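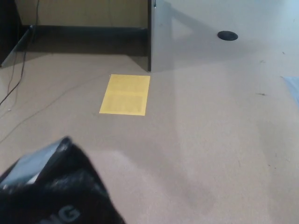 January 28, 2023

Folding again. The Kenham course says that if I fold one sheet of paper every evening my hands will get cleverer and my head will get quieter. I paid 51 pounds for this. So far I have a great deal of creased paper and the same head.

Tonight it was yellow. Fold across the middle, press, open it flat, "notice the line". I noticed the line. It was a line. The booklet wants a page of feelings after that and I wrote four words, one of them rude.

They claim 589 people finished the December course and slept better. Slept better than what? I'd sleep better too if I stopped doing homework at eleven at night.

Second fold tomorrow, corner to corner. I don't expect much from it. Must ring about the boiler and buy more milk.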